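3.2 Who turned out, and when

I'd gone to Pemcombe expecting the late vote to be young, and I was wrong. Lama Sfeir and I stood outside the Buthelezi Road polling station from opening to close and asked people, as they came out, when they'd made up their minds. We got 200 usable answers there and 700 across all 8 wards, which pleased us both no end (it was a by-election, in November, in the rain!). Most of the people who came after tea were over sixty and had been waiting for a lift.

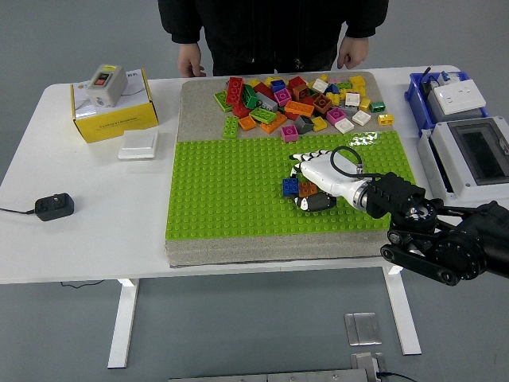 So I went back to the ward lists and sorted everybody by hour of voting, as plotted in Figure 5. The evening bump is there in every ward except Vovora, where the station sits next to the bus stop and people drifted in all day long. I'd love to say I spotted that myself, but it was Joelle Sleiman who did, reading my draft on a train.

Figure 5. Share of voters interviewed, by hour of voting and ward.

One warning before the next section: we only spoke to people who stopped for us, and I suspect the cross ones walked straight past. I haven't tried to correct for it, as I had no decent way of guessing how they'd voted.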